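Atelier partagé Breltmont — Forum
Robots et bricolage > Projets en cours
Sujet : Pinces à main pour enregistrer des gestes (projet Villalba)

pilou_fraise
Bon, je me lance, j'ouvre enfin le sujet. Depuis avril on bricole à deux une paire de pinces qu'on tient à la main, avec des cubes à marqueurs dessus, pour enregistrer des gestes simples et les rejouer plus tard sur un bras. Pour l'instant l'exercice, c'est le tiroir. Ça a l'air bête, un tiroir. J'y ai passé deux soirées !

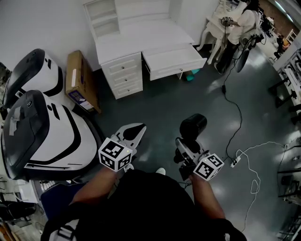 Mon gros souci, c'est le suivi de position. Dès que je tourne trop le poignet, la pose saute de 30 mm d'un coup et la trajectoire part en zigzag. Les cubes sont blancs avec les motifs noirs, montés juste au-dessus de la main à gauche et près du poignet à droite, et je me demande si je ne devrais pas les avancer vers la mâchoire. Vous les mettez où, vous ?

Kwan-ho Fang
Surtout pas vers la mâchoire. Tu vas alourdir le bout et tu fatigueras au bout de 10 minutes. Vérifie d'abord l'impression de tes motifs : si le noir brille, la détection décroche avec les néons. Papier mat, colle en bâton, et on n'en parle plus.

tournevis_mou
Pas d'accord avec Kwan-ho — sur ma version le cube avancé marche très bien, il faut juste l'imprimer creux. Par contre range tes câbles ! Celui qui traîne par terre vers la pince droite me donne des sueurs froides. J'ai arraché une prise comme ça, en reculant d'un pas.

pilou_fraise
Ok pour le papier mat, j'essaie. Le câble, oui, oui... je le scotcherai. Sinon j'ai changé de façon de faire pour le tiroir : je viens poser la mâchoire droite sur le bord et la gauche reste libre. C'est plus lent mais les courbes me paraissent plus propres. J'ai mis ça sur la page du projet, je recopie le passage en dessous. 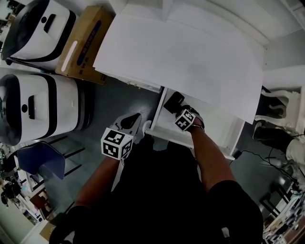

Dernière modification de la page : avril, 22 h 12, par pilou_fraise

Tiroir, méthode 2. Mâchoire droite en appui contre le bord du tiroir ouvert, coude près du corps, on pousse sans serrer. Pince gauche tenue à l'écart, cube bien dégagé. Objectif : 50 prises, on trie ensuite avec le script Inimgate.

Kwan-ho Fang
50 prises sans serrer ? Ton bras, lui, il va glisser. Moi je garderais la prise franche, quitte à refaire des mors plus souples.

tournevis_mou
Là je suis d'accord, pour une fois. Tu les imprimes en quoi, les mors ?

pilou_fraise
TPU, remplissage 12 %. Je peux descendre encore mais la dernière fois ça faisait chewing-gum.

vis_sans_fin
Bonjour, je débarque. Vous synchronisez comment les deux pinces ? À Pilamside on avait un décalage entre gauche et droite, et on l'a cherché un bon moment côté marqueurs alors que c'était l'horloge d'une des cartes.

pilou_fraise
Ah zut, je n'ai jamais regardé les horloges. Je fais un clac des deux mâchoires au début et je recale à la main... Tu aurais ton script quelque part ?

vis_sans_fin
Je te le mets en message privé ce soir, il faut que j'enlève mes commentaires grossiers avant.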